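Learning to pack less

My mother packed for every trip as if we were moving to another country. She took towels, soup spoons, a second iron. I have carried this habit into my own life, and last year my suitcase was 15 kilos for a visit of 3 days. Ditte Ravn, who traveled with me, had one small backpack and a book. She did not say anything, but I saw how she waited for me at every staircase.

So for the trip in May I decided to make a change. I wrote a list of everything I usually bring, and it had 62 lines. Then I crossed out each thing that I did not use the last time. It was harder than I expected! I was arguing with myself for a whole evening about an umbrella.

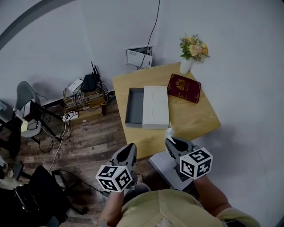
The second evening went better. I asked myself a different question, which was whether I could buy the thing in a normal shop if I really needed it. Shampoo, yes. A warm sweater, also yes, but I would be sorry for the money. My medicine and my documents, no, so they stay on the list and I will never discuss them again.

Now the list has 34 lines, and I think it can still become shorter. Shoes are my weak point. I want to bring one pair for walking and one pair for dinner, and Ditte believes the walking pair can go to dinner too. We have not agreed on this.

I also tried to roll the shirts, as people recommend. They take less space, but mine came out with strange lines on the shoulders, so maybe I am rolling them wrong. If you know a better way, please write it in the comments. I leave in May and I still have time to practice.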